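Lernen aus Demonstrationen, Teil 4: Beispiele sammeln in echten Wohnungen

Skript zur Übung am Mittwoch. Vorausgesetzt wird Teil 3 (Teleoperation und Kalibrierung).

4.1 Worum es geht

Im letzten Teil haben wir die Lernverfahren als gegeben behandelt und nur über die Steuerung der Arme gesprochen. Jetzt geht es um den Datensatz. In der Praxis entscheidet er stärker über das Ergebnis als die Wahl des Netzes. Der Übungsdatensatz heißt Hundusix und umfasst 3.403 Episoden, davon 258 mit der Aufgabe »Wäsche«. Nur mit diesen 258 arbeiten wir in diesem Teil.

Eine Episode ist eine durchgehende Aufzeichnung von der Startstellung der Arme bis zum Loslassen des letzten Gegenstands. Sie enthält die Kamerabilder, die Gelenkwinkel beider Arme, die Öffnungsweite beider Greifer und eine kurze Textangabe zur Aufgabe. Fehlt einer dieser vier Bestandteile, wird die Episode verworfen und nicht nachträglich ergänzt.

4.2 Warum nicht im Labor

Ein Labortisch mit einfarbiger Unterlage liefert saubere Daten, aber nur für diesen Tisch. Modelle, die so trainiert wurden, greifen in einer fremden Wohnung oft daneben, obwohl das Kleidungsstück selbst bekannt ist. Gründe sind meist der Untergrund, das Licht und alles, was sonst noch herumsteht. Kabel auf dem Boden, Schuhe, Fahrräder und halb verpackte Geräte gehören deshalb in die Daten. Vor der Aufnahme wird nicht aufgeräumt. Weggenommen wird nur, was die Arme beschädigen oder selbst beschädigt werden kann.

4.3 Textilien als Problemfall

Bei starren Gegenständen genügt es häufig, Lage und Orientierung zu kennen. Ein Haufen Kleidung hat keine Lage in diesem Sinn. Die Stücke verdecken sich gegenseitig, und jeder Griff verändert die Form des ganzen Haufens. Für das Sammeln folgt daraus, dass derselbe Haufen mehrfach und aus leicht verschiedenen Stellungen angefahren werden muss.

Kleiderhaufen auf einem Hocker, zwei Arme, Kamera am Kopf:
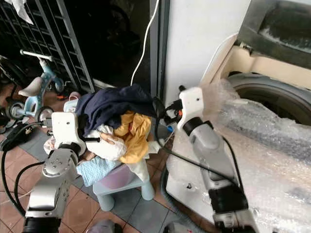
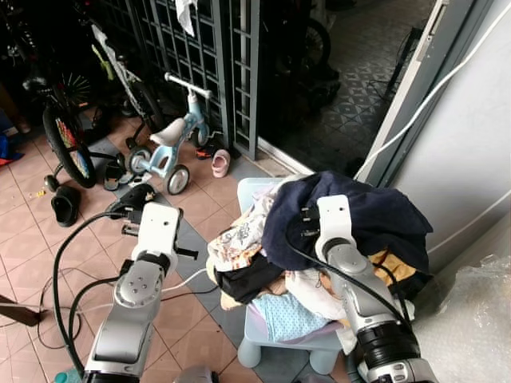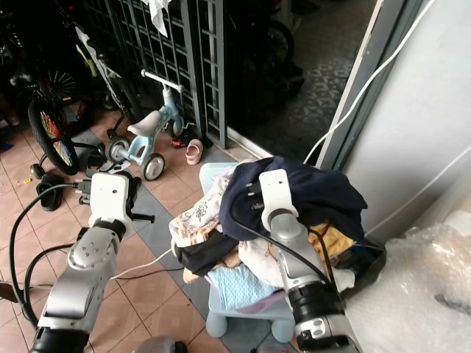

Für die Auswertung unterscheiden wir beim Greifen von Textilien folgende Abschnitte:

Anfahren: Der Greifer bewegt sich auf den Haufen zu, ohne ihn zu berühren.
Eintauchen: Die Finger sind ganz oder teilweise vom Stoff verdeckt. Die Kamera sieht den Kontaktpunkt nicht mehr.
Schließen: Die Öffnungsweite nimmt ab und bleibt dann stehen. Der Wert, bei dem sie stehen bleibt, sagt etwas über die Stoffdicke.
Heben: Das Stück löst sich vom Haufen, oder es hängt an einem zweiten fest.
Ablegen: Der Greifer öffnet sich über dem Ziel.

Das Eintauchen ist der schwierigste Abschnitt. Wer die Arme steuert, verlässt sich hier auf Erfahrung, das Modell hat nur Gelenkwinkel und Öffnungsweite. Beim Etikettieren wird der Beginn des Eintauchens auf das erste Bild gesetzt, in dem mindestens eine Fingerspitze verdeckt ist. Eine Verdeckung durch den anderen Arm zählt nicht.

4.4 Variation planen

Variation entsteht nicht von selbst. Ohne Plan neigt man dazu, den Haufen immer gleich aufzuschichten und immer oben rechts zu beginnen. Der Aufnahmeplan (Werkzeug Clundier, Reiter »Sitzung«) gibt deshalb pro Sitzung vor:

Auswahl der Stücke, gemischt nach Farbe, Größe und Material
Standort des Haufens im Raum
Abstand und Drehung der Basis
welcher Arm zuerst greift
Licht, soweit beeinflussbar

Nach 5 Episoden wird mindestens eine dieser Größen geändert. Zwei auf einmal zu ändern ist erlaubt, muss aber im Protokoll stehen. Hintergrundgegenstände dürfen während einer Sitzung liegen bleiben, in der nächsten Sitzung soll der Blickwinkel auf sie ein anderer sein.

4.5 Fehlversuche

Ein Griff ins Leere oder ein heruntergefallenes Stück macht eine Episode nicht unbrauchbar. Entscheidend ist, ob danach eine Korrektur folgt. Episoden mit Korrektur werden behalten und mit K markiert, denn aus ihnen lernt das Modell, wie es aus einem schlechten Zustand wieder herauskommt. Episoden, die nach einem Fehler abgebrochen wurden, kommen in einen eigenen Ordner und werden nur für die Fehlererkennung verwendet (Teil 6).

Nicht als Fehlversuch gilt, wenn zwei Stücke zugleich angehoben werden und eines davon auf den Haufen zurückfällt. Das wird unter »Heben« vermerkt.

4.6 Aufteilung in Trainings- und Testdaten

Geteilt wird nach Wohnungen, niemals nach einzelnen Episoden. Bilder aus einer Sitzung ähneln sich so stark, dass eine zufällige Aufteilung viel zu gute Testergebnisse liefert. In der Übung bekommen Sie zwei Aufteilungen derselben Daten und sollen den Unterschied selbst messen.

4.7 Aufgaben

a) Öffnen Sie 4 Episoden Ihrer Wahl und markieren Sie die Abschnitte aus 4.3. Vergleichen Sie Ihre Grenzen mit denen Ihrer Übungspartnerin oder Ihres Übungspartners.

b) Zeichnen Sie die Öffnungsweite beider Greifer über der Zeit. Woran erkennen Sie das Schließen, wenn der Greifer verdeckt ist?

c) Trainieren Sie das Basismodell Bronance auf beiden Aufteilungen aus 4.6 und notieren Sie die Erfolgsquote auf den Testdaten.

Abgabe als eine PDF-Datei pro Gruppe im Kursordner, Diagramme mit beschrifteten Achsen.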